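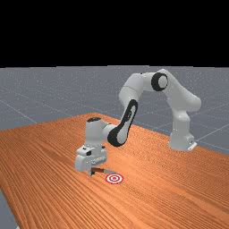
I have spent most of June with a spreadsheet open, trying to work out whether our little workshop in Cidcombe can afford a robot arm, and if so which one, and if so where on earth we'd put it. I promised a few of you I'd write up how the planning was going, so put the kettle on, because I do go on a bit. The part I've enjoyed most is trying things out in the simulator before any money leaves the account. I have a big wooden table in there with the arm standing towards one end, a red and white bullseye lying flat on the top, and a small knife-like tool held sideways in the gripper just over the wood. It looks very plain, with a grey floor and a black nothing beyond it, but I've learned more from that table than from all the brochures put together.

For anyone new, we make and mend leather goods, mostly bags and straps, and a good deal of our week goes on small repeated jobs. Scoring fold lines. Marking out holes. Trimming the same corner off the same shape over and over until your wrist complains. I don't want to replace anybody (there are only a handful of us and we all like each other, most days), but I would love to hand over the scoring. So the job I set myself was to find out what that would cost properly, meaning the whole cost, with all the boring bits left in.

The boring bits are where I came unstuck the first time. Two years ago I got terribly excited about a second-hand arm from a dealer called Trujillo, and I went in with the price of the arm in my head and nothing else. Then came the gripper, sold separately. Then the controller cabinet, which needed its own shelf and its own socket. Then the carriage, and somebody to lift it off the lorry. By the time I'd added it all up I was so cross with myself that I shut the laptop and went and sewed buckles for an afternoon. We didn't buy it, and I'm rather glad.

This time I've done it the other way round and started with the table. What does the thing have to reach, how far, and what is it holding when it gets there? In the simulator I can shift the target about and see how the arm has to fold itself up. When the bullseye is well out from the base it goes over in a great high arch, elbow up in the air and forearm coming down steeply, and that told me something I'd never have picked up from a reach figure on a data sheet. We have a shelf over the bench where I'd planned to put it! The elbow would have gone straight into the thread rack. So either the shelf comes down or the arm goes by the window, and I've pencilled in a bit of money for moving the shelf, because I know perfectly well I won't get round to doing it myself.

The other thing I hadn't thought hard enough about was the tool. I'd assumed we'd ask for a proper cutting head, bolted on the end, and the quote for one of those made my eyes water. Having the gripper simply hold a tool between its fingers, as mine is doing on screen, is a much cheaper place to begin. You do then have to worry about whether it slips or twists when it meets the leather, and I can't say I trust the simulator to tell me that. Leather is a moody material. It stretches on the belly side and it doesn't on the back, and my pretend table is as smooth and flat as you like. So there's a line in the budget called "finding out", which my accountant has asked me to rename.

Getsemaní Ayala has been a great help with all this. She used to look after machines at a packaging plant over in Brendia and now does bits of advice for small firms like ours, and she came and sat in the workshop for a morning and asked me a great many questions I couldn't answer. How heavy is the heaviest piece we'd want moved? Who stops the machine if I'm at the post office? Would we still want it in five years? She also made me write down what happens on the day it breaks, and who I ring, and how long we could manage without it. I had put nothing at all down for servicing. There's now a yearly sum in there and it isn't small.

As for the quotes, I've had two so far. The one from Druditz came to £3669 for the gripper, the mounting plate, the fixings and a day of somebody's time to set it all up, with the arm itself on a lease that we'd pay by the month. I went back and forth over the lease. I was brought up to think you save up for a thing and then you buy it, and it still goes against the grain to pay for something every month that I could be paying off for good. But the lease has the servicing folded in, and if it turns out that scoring leather is beyond it, we can hand it back after the first year and I'll only be moderately embarrassed. The second firm wanted everything up front and charged £68 just for posting a sample pack of finger pads, so you can imagine how I felt about them.

What I haven't settled is the table. The one in the simulator is lovely, all warm orange-brown with a bit of a shine on it, and naturally I want one just like it. Our real bench is older than I am and has a wobble that we've cured with a folded bus timetable. Getsemaní says the arm must be bolted to something that doesn't move, full stop, and that I'm to stop saying "it only wobbles a little". A good solid top and new legs would be dearer than I'd like, so I've been ringing round the timber yards and asking what they've got in the way of offcuts. One chap says he may have a piece put by and I'm going to look at it before I decide anything.

I've also put £100 aside for what I'm calling sundries, by which I mean tape, cable clips, a decent lamp, and cake for everyone on the day it's delivered. Please don't write in to say it isn't enough. I know it isn't enough.

Next on my list is to try the arm over the window end of the bench, with the target moved in a bit closer, and then to get the wording of that lease read by somebody with more patience than me. If any of you have leased equipment for a small workshop I'd dearly like to hear what was hiding in the small print. Comments are open as usual, and I do read them all, generally with a biscuit.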